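Stop making the short film program the warm-up act

Quick one before I catch the train, so forgive the state of it.

I've been going to the Grostwood film festival since it was two nights in the bowls club with a rented projector. I love it. I'll be back in April, same seat if I can get it. But the short films got shoved to the 10 am slot again this year and I'm sick of being polite about it.

Ten in the morning. Who is that for? Retirees, me, and the filmmakers' mums. The features got the evenings, the panels got the afternoons, and the shorts got whatever was left before the coffee cart opened. Some of those people had driven in from Fendstead that same morning with their cast in the back seat.

Here's what bugs me most. The shorts are the local part. That's the bit you can't get anywhere else. The big opening night feature was on a streaming service 4 weeks later — I watched it again on the couch, it was fine. Branwen Watkins's eleven-minute thing about her dad's tow truck? Gone. One screening, a half-full room, and unless she puts it online herself you've missed it. Best thing I saw all weekend. Colour, sound, the lot. I walked out and had to go sit by the river for a bit.

The festival's own program says 1452 tickets went out across the weekend. Good number for a town this size. Happy for them. But the opening night took 724 of those, near enough half, for one film, and it was a film with a distributor and posters on buses. That film didn't need us. Branwen did.

I know the argument. Mererid Dafis, who programs the thing, put it to me in the foyer and she wasn't rude about it. Features pay for the shorts. No opening night, no morning session. Fair enough, up to a point. I've never run a festival and I couldn't. But nobody's asking her to dump the opener. Put one short in front of it. Just one! Eleven minutes. Cinemas did this for decades and the audience did not riot. You'd have a full house, everyone's sitting down with thier drink, nobody's checking the time yet.

Pivport does it already. Smaller festival, worse parking, chairs that wreck your back. Every evening feature has a local short ahead of it and the director gets a minute at the mic. I went over there last winter and people were talking about the shorts at the bar after. By name. When did you last hear that at Grostwood?

And the awards. The shorts prize gets read out at lunch on the last day, over the noise of people stacking plates. The winner got a tote bag and a handshake. Come on. If there's money for a red carpet outside the Ellis (a carpet, on gravel) there's money for a cheque, even a small one. A few hundred dollars is a weekend of lights and sandwiches to someone starting out.

The Q and As are the other thing. Six filmmakers lined up on stage, ten minutes total, one mic going up and down the row like a collection plate. Half of them got to say the title of their film and thank their crew. The feature director got forty minutes and used most of it on his drone.

I'm not saying every short is good. Plenty aren't. There was one this year that was all staircases and I couldn't tell you a thing that happened in it. Fine. Program fewer, give them a decent hour. I'd take five good ones at 6 pm over fourteen at breakfast.
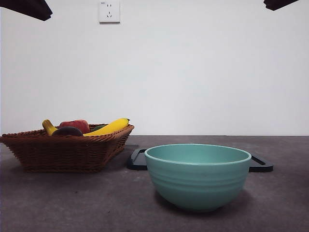 So that's what I'm asking for next April. One short before each evening feature, the prize handed out on opening night, and a shorts session after work when people with jobs can get to it. I've sent all this to the festival inbox as well, with the spelling fixed. If you feel the same, write to them too, they do read it. Submissions open soon and there's kids at the high school cutting things on their phones right now who should get to see thier film with a full room. Train's here.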